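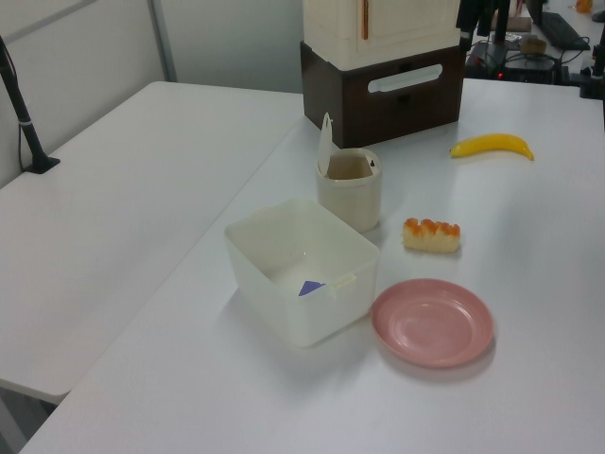
Equipment Planning for Small Automation Projects
Unit 6: What the quote leaves out
Handout to go with the lecture. Bring it to the budget lab.

Where we left off

Last time we read the Cloveren quote line by line. Most of you came away thinking the arm was the budget and everything else was rounding. I'd like to talk you out of that before you turn in a plan.

A quote is a sales document. It is usually accurate about the things it lists. The trouble is in the list. Cloveren priced an arm, a controller, a basic gripper and shipping. They didn't price a table, a stand, a second monitor, a spare set of fingers, or the person who spends August getting all of it to talk to each other. They had no duty to. You do.

1. The arm's share

For planning in this course, put the arm and its controller at no more than 60 percent of the equipment money. If your draft comes out higher, I will assume you've forgotten something, and I'll ask you what. Groups have argued with me about this number. Sang Tô's group last year argued well and got to keep theirs at 66 percent, and they did it by showing me a complete list of everything else with prices next to it. An argument without the list won't get you there.

2. The bench

Household-object work looks cheap. A white table, a toy banana, a piece of toy sushi, a pink plate, a plastic storage box. The objects really are cheap, and that is why people stop adding things up at that point. Look behind the table and there's more: an arm base or mounting stand, a keyboard, a black electronic device in a heap of cables, a post with a clamp-like fixture at the side. Every one of those is the kind of item that goes missing from a student budget.

Lines I expect to see in yours:

Table or tables, and how they'll be kept from moving against each other
Mounting for the arm
Mounting for each camera or sensor, priced separately from the camera
Cables, in the lengths you need, plus spares
Power strips and whatever your building requires for them
Computer, keyboard, display
Lighting, if the room's own lights aren't good enough
Objects, with replacements
Shelving for the objects when they aren't out

Two tables pushed together are fine for a lot of work. They also leave a seam. If your task crosses the seam, price one larger table or something to join the two you have, and say which.

3. Objects

Be suspicious of any object list that says "assorted household items." What are they for? A shallow plate with a raised rim, a container with a flip lid and a tall-sided box ask different things of a gripper. Toy food is light and easy to get. It is also a poor stand-in for real food, and if your proposal says "food handling" on page one and your object list is all toys, a reviewer will notice.

Translucent plastic deserves its own sentence in your plan. Some depth sensors do badly with it. Vendors tend to demonstrate on solid, matte, nicely colored blocks. Before you buy a sensor, ask to see it tried on a see-through box with something small lying in the bottom. If the sales rep changes the subject, write that down.

Buy at least 2 of anything you can't replace the same week. Product lines change, and a replacement plate of a slightly different size can spoil a comparison you've been building all term.

4. Payback claims

We looked at the Tzavaras brochure, which promises payback in 10 months. Take the claim apart yourselves. Payback against what wage? Running how many hours? Who clears the jams? The brochure doesn't say, and when I wrote to ask, I got a second brochure.

Arūnas Jõgi, who will visit for the lab session, bought a similar cell for the Fornonberg plant and has agreed to show us his real costs by quarter. Please read his spreadsheet beforehand. Pay attention to the row called "waiting." He put a price on the hours people stood by for a part or a technician, and it's a bigger row than the gripper.

A research bench has no payback in that sense and you shouldn't pretend it does. If the bench exists to answer a question, state the question and what it costs to answer it. I've read too many student plans that claim labor savings for a setup that moves a banana.

5. Service contracts

Plandergate offers three levels. My opinion, which you're free to dispute in writing: the top level mostly buys a faster phone call. Read what they mean by "response." In the copy I handed out, a response is a reply to your email. Repair time is not mentioned anywhere in it.

Set aside your own repair money whichever level you choose. Fingers wear, connectors loosen, and somebody will drive the arm into the table in the first month.

For the lab

Each group brings one draft budget, on paper, with a source for every price. A web price counts if you note the month you found it. "Estimate" counts if you say whose.

Mark every line as one of the following: must have on day one, can wait, or would be nice. If more than half of your lines are day one, go back through them.

Write one paragraph on what you'd cut if you lost a fifth of the money. Don't cut the spares first. Everyone does, and it's the first question Arūnas will ask.

Reading: the Fornonberg spreadsheet (both tabs), the Cloveren quote again, and the service terms from Plandergate, section on exclusions.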